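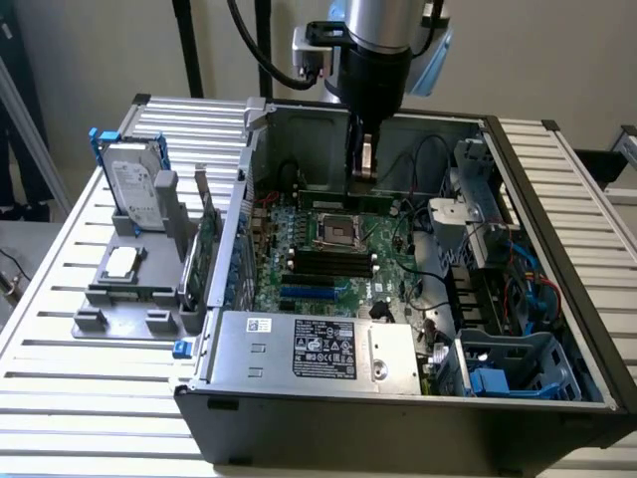 Alte Rechner gehören aufgeschraubt, nicht in die Tonne

Montag früh am Wertstoffhof in Zandlow, wieder das gleiche Bild: ein Container voller Bürorechner, Deckel drauf, fertig. 64 Stück aus einem einzigen Büro, sagt mir Hervé Cordier, der dort die Annahme macht. Vermutlich kein einziger vorher aufgemacht. Warum auch, steht ja im Leasingvertrag, dass was Neues kommt.

Mich macht das wütend. So ein Tower ist doch ein dankbares Ding. Seitenwand ab, hinlegen, und alles liegt offen da: Netzteil, Laufwerkskäfig, Speicherbänke, Sockel. Kein Kleber, kein Föhn, kein Spezialwerkzeug für 47 Euro. Blaue Riegel, damit auch der Letzte merkt, wo man anfassen soll. Da hat mal jemand an den gedacht, der das Gerät später wieder auseinandernimmt. Bei meinem Notebook von Astari dagegen – Speicher verlötet, Akku verklebt, viel Spass.
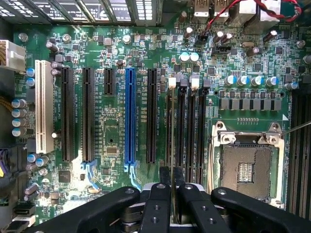
Und dann immer der Einwand mit der Zeit. Lohnt sich nicht, zu teuer, wer soll das machen. Ja wer wohl. Speicherriegel raus, prüfen, sortieren, das lernt man an einem Nachmittag. Bei Andbridge haben sie letztes Jahr 2.000 Riegel aus Altgeräten geholt und das meiste davon weiterverkauft. Eine kleine Firma, kein Konzern. Im Rathaus weiss man das übrigens, passiert ist nichts.

Klar, nicht alles ist zu retten. Eine Platine mit leerem Sockel ist noch kein Computer, und für PCI-Karten steht auch keiner mehr Schlange. Aber ein Netzteil bleibt ein Netzteil, und ein Gehäuse aus Blech hält länger als wir alle. Erst ausbauen, dan schreddern. Die Reihenfolge wäre schon mal was. Im Januar wird der Vertrag mit dem Entsorger neu verhandelt, da gehört der Satz rein.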